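Section 6: Setting the Blind Limits

The Silcombe motor needs an upper and a lower limit before it can be used from a wall switch or a timer. Set the limits after the headrail is fixed and the slats hang level. If you have replaced the cords, raise and lower the blind by hand control once before you start.

CAUTION: Keep fingers and loose cord clear of the headrail while the motor is running.

1. Plug in the power supply. The light on the motor turns amber.

2. Hold the SET button until the light blinks. You have 111 seconds to finish steps 3 through 5. If the time runs out, the old limits are kept.

3. Press DOWN. Release the button when the bottom rail is just above the sill. Tap DOWN for small moves.

4. Press SET once to store the lower limit.

5. Press UP. Stop the blind 2 inches below the headrail and press SET again. The light turns green.

6. Run the blind through one full cycle and check that it stops at both points.

Note: Do not set the lower limit with the rail resting on the sill. The cords go slack and can wind unevenly on the spool.

Note: Blinds fitted with hold-down brackets must be released from both brackets before the motor is run. Clip them back in only when the blind will stay down.

Tilt is set separately — see Section 7. Limits are kept through a power cut.

For blinds wider than 200 cm, use the Jerum headrail kit and repeat step 6 after one week of use.

Section revised by Yutong Fu, Sat 3 July

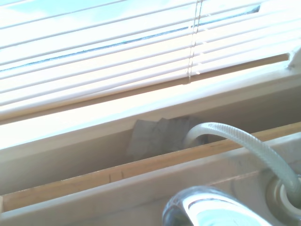 Can I change the lower limit without setting the upper one again?
Press SET once at the current upper limit in step 5, and only the lower limit will change.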